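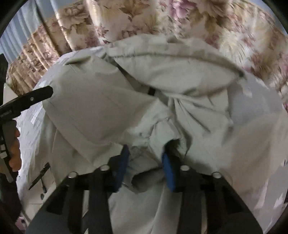 Jakby in the comments says always do the corners first, and never fold anything big standing up. Fair enough, took that on board this time.

Bedding day at Cendari, 14 February 2026. Quick page, no time for a long one. Pale grey lot in a heap on top of the floral bed cover, one padded-looking bit folded at the side, the rest all creases. Hemmed edge is the thing to look for. Once you've got a hem in your hand the rest sort of follows.

How we do it at the moment, more or less:

Find an edge, pinch the fold, pull towards you. If it twists into a knot let go and start from another side, dont tug.

Long sides together, then in half, then in half again. Smooth with your forearm not your palm.

Anything with a seam goes seam side in. Straps and tags tucked under or they catch on the next one in the pile.

Shelf upstairs takes roughly 20 folded pieces before it leans. Past that it goes in the chest.

Winter stuff has been out since November so it all wants airing before it goes away. Window open, over the banister, overnight if theres room.

Grokik asked about ironing. No. Life's too short, it gets slept on.

More pictures when the spare room is done, the pillowcases are still to do and the blue blanket needs a stitch. Comments open till then.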